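Lab 4 handout: comparing two-finger grippers on thin objects
Course notes, C. Kontogiannis

Mount the Provell fingers first, then the Trokex. Keep the arm speed and the wrist camera exposure the same for both. Closing force is set in the controller, up to 400 counts. A mechanical pencil held upright between the fingers is the reference grasp, with the pen holder behind it as the target.
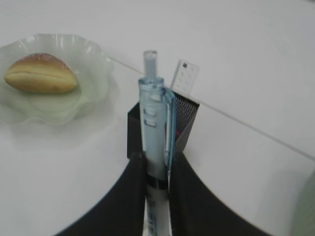

Why log finger position as well as motor current?
Current rises at a hard stop as well as on contact — position tells the two apart.

Save each run as a separate log. Reports go to the Coughlan room by Saturday, October 20, 2018.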